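Grutbridge Storage & Handling

Home > Workshop > Shelving and Parts Storage > Ramard Two-Tier Bench Shelf

Ramard Two-Tier Bench Shelf

Product code: RMD 164
Availability: In stock
Delivery: Flat packed, kerbside or to a ground floor room

The Ramard Two-Tier Bench Shelf is a low steel unit for the back of a workbench or packing table. It keeps small parts, fixings and part-finished work off the worktop and within arm's reach. The upper tier takes open trays and bins. The lower tier is for flatter items such as paperwork, labels, sandpaper and spare blades.

We have sold Ramard shelving from our Grutbridge warehouse for 12 years, mostly to small workshops, repair counters, school technology departments and people fitting out a garage at home. The bench shelf is the smallest unit in the range and uses the same uprights as the taller bays, so spare feet and bolts are the same across the lot.

Construction

Each tier is folded from a single sheet of mild steel with the front and back edges turned under. There are no raw edges to catch a sleeve. The uprights are bolted through the tier, not clipped, and the bolts are supplied with locking nuts. Rubber feet are fitted as standard. If the shelf is to stand on a bench that gets knocked a lot, take the feet off and screw the uprights down through the same holes.

The finish is a baked powder coat. It wipes clean with a damp cloth and washing-up liquid. White spirit will lift grease without marking the coating, but please keep cellulose thinners and paint stripper away from it. Touch-up pots are listed under Spares.

Colours

Yellow, mid grey and dark green are kept in stock. Other colours can be made to order in batches, usually with the October production run. Ask the sales desk for a colour card. Made-to-order colours cannot be returned unless faulty.

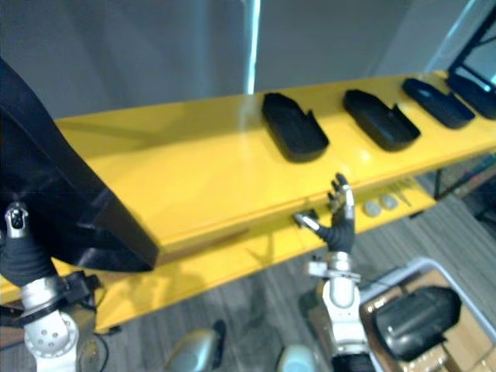
Can I add a third tier to the unit later on?
A third tier needs the longer uprights, which are sold as a pair with their own bolts. You take the unit apart, swap the uprights and reuse both of your existing tiers. Allow half an hour with two spanners.

Assembly

The shelf comes in one carton with a printed sheet of instructions. You will need two 10 mm spanners or a spanner and a socket. Lay the uprights on a blanket or a piece of cardboard, fit the lower tier first and leave the nuts finger tight until everything is square. Tighten from the middle outwards. Check the nuts again after a week of use.

One person can put it together, though the longest version is easier with a second pair of hands to hold the far end.

Loading

The stated load is for weight spread evenly along the tier. Heavy items such as vices, motors or full tins of paint should go over an upright and not mid-span. If you plan to keep steel bar or castings on it, look at the Bradero heavy bench rack, which has a cross brace under each tier and costs a little more.

Specification

Tiers: 2
Overall height: 400 mm
Material: folded mild steel, powder coated
Fixings: M6 bolts and locking nuts, included
Feet: rubber, removable
Assembly: required
Use: indoors, dry conditions
Guarantee: 12 months on coating and welds

Lengths and depths are given in the drop-down list with the price. Please measure the bench before ordering – the feet stand slightly proud of the tier at each end.

Spares and related items

Ramard long uprights, pair
Ramard rubber feet, bag
Ramard touch-up paint, yellow, grey or green
Bradero heavy bench rack
Eglītis label holders, self-adhesive, for tier edges
Eglītis bench mat

The Eglītis label holders fit the front edge of either tier. Clean the edge and let it dry before sticking them on. They can be slid along for a few minutes and after that the adhesive has set.

Delivery and returns

Stock colours leave the warehouse the next working day. Pallet orders go out on Thursday only, so please ring first if you need several units together. Check the carton before signing – dented corners should be written on the driver's sheet, and we will replace any bent part without asking for the rest back.

Unused units can be returned in the original carton. The carriage back is at the buyer's cost.

Trade and school orders

Account customers can order by email with a purchase number. For quotations on a full room or a run of benches, contact Ghizlane El Idrissi on the sales desk, with a sketch of the layout and the bench lengths marked in millimetres.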